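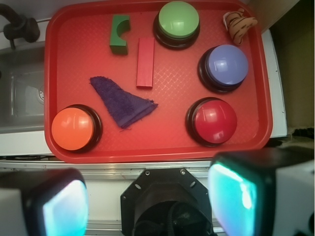 The practice tray beside the sink, with four big buttons, two wooden blocks, a folded towel and a striped plush toy.

Kitchen Counter Tips for People Who Write Robot Software

I've been writing control and planning code at one end of a kitchen counter for longer than my family would like, and over that time I've picked up a drawerful of small habits that make the work go better. Some came from Sandrine Moulin, who got me started, and a good many came from readers of this page (thank you, and keep them coming!). Take whichever ones suit your kitchen.

Give the planner a tray. A tray with a raised rim is the best few dollars you'll spend. In our planner, which we call Riltby, the tray is the workspace, and anything outside the rim is off limits unless a task says otherwise. I measure the inside of the rim and not the outside, then pull the boundary in by another 5 millimeters all the way around. It sounds fussy, but a finger that wants to go down right beside the rim needs that bit of room.

Put a red thing on a red tray. If your color detector is going to embarrass you, let it do so early. A red button on red plastic gives simple color thresholding very little to hold on to, and the same goes for a red block. I look for the dark ring of the button's base first and only then ask what color the middle is. Clotilde Lemaire wrote in to say she does it the other way around and throws out any match that has no ring, and I can't see why that wouldn't do just as well.

Mind the shine. Glossy domes pick up bright spots from the ceiling light, and those spots move over the dome as a wrist camera moves. Mask out the brightest pixels before you fit a circle to anything. If you save one set of test pictures, save it with the kitchen light on, and then another with it off and the blinds open. I keep 40 of each, all labeled by hand with a cup of tea at my elbow, and I rerun the lot whenever I touch the detector.

Fold the towel the same way every time, and then don't. For the first stretch of work I fold mine into a long wedge so the grasp planner has a clear narrow end to go after. Once that's running nicely, I start dropping it any old way. Terry cloth is lovely stuff to learn on – thick enough to pinch, soft enough to forgive you – but a frayed edge will send a contour finder off on little adventures. Blur the mask a touch before you trace it.

Write down which way the arch faces. A block with a half circle cut out of it has a right way and a wrong way to be picked up, and a bounding box can't tell you which is which. I store an angle with every block in the scene file, measured from the tray's long side, and I draw a little arrow on the preview so I can check it at a glance. Aurélien Guillot lost most of a January to a sign error in that angle, and he has asked me to pass the arrow along with his blessing.

Treat the sink as a wall. A steel basin throws back all sorts of reflections, and depth readings over it can be pure nonsense. I put a plain solid box in the collision map where the sink is, and a second, taller one for the faucet. The spout gets a generous margin. Swing the faucet to the same spot before every session, or your tall box will be guarding thin air.

Let the camera mask its own fingers. With a wrist camera the gripper is always along for the ride, and if your fingers have glowing pads like ours do, the detector will happily report two extra blue objects. Make a fixed mask with the fingers open, another with them closed, and blend between the two according to the opening width.

Go slowly on the button presses. Cap the approach speed at 100 millimeters per second in the config file, and drop it by half for the last stretch. My settings all live in one file named Lenasine, and I change one number at a time with a note next to it. The notes are mostly grumbling, but they've saved me more than once.

Last one, from Thibault Gaillard: wipe the tray before you recalibrate. Crumbs settle into a crosshatch pattern like you wouldn't believe, and a stiff dish brush gets them out better than a sponge.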